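How to budget for a two-arm bench cell

Brivard workshop notes, part 9

Most first budgets for a two-arm cell cover the arms and little else. The steps below follow the order in which we place our own orders. Prices are in pounds before VAT and come from the quotes we collected in November.

1. Write down the task first

Pick one task and describe it in two or three sentences. Ours was putting small pegs and cylinders into a board at table height. That settled the reach, the payload and the size of the table. If you can't agree on a task, put off the order until you can.

2. Price the hands separately

Suppliers often quote an arm with a bare flange. Ask for the hand, its controller and the mounting plate as three lines. The two sides don't need the same hand, and a mixed pair lets you compare before you commit to spares. Allow for one set of replacement fingertips per hand in the first year. Ploris charges 374 for a set, delivered.

3. Budget for the table and the board

A dark, matt top cuts down reflections in the head camera. Ours came from Stister at 999 with the legs included. Check the load rating against the weight of both arms and the base if you plan to bolt them to it.

Task boards can be bought or made. We had one made with removable plates, at 520 for the board and a full set of blue parts. Order a second set of the small pegs at the same time, as the set-up charge is the same for one set or two.

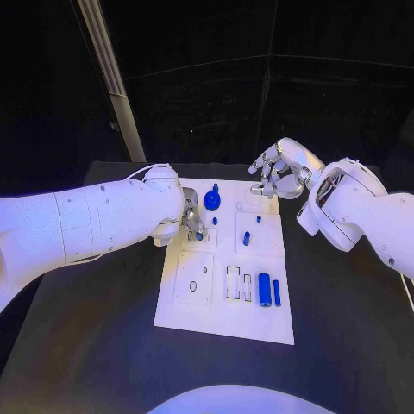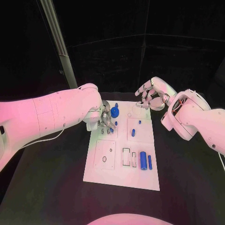
Both arms over the task board, with the blue parts set out.

4. Allow for cables and covers

Measure cable runs with the arms at full stretch, then add slack at each joint. Put these on their own line:

Power and data leads, plus one spare of each
Clips and sleeving
Replacement covers for the forearms
Strain relief where leads leave the table

5. Fix the lighting

Coloured light from nearby equipment changes how white parts look to a camera. Price two plain white panels and a dark backdrop. Try them with the camera you intend to use before ordering more.

6. Plan the installation days

Ask the supplier what is included. The Brynjólfsdóttir quote had delivery and bolting down but left out calibration, so we paid for an extra day. Book the electrician for the day before the arms arrive.

7. Keep a reserve

Hold back a tenth of the total until the cell has run for a month. Ours went on a longer data lead and a second emergency stop.

The blank budget sheet is on the downloads page. Part 10 covers service contracts.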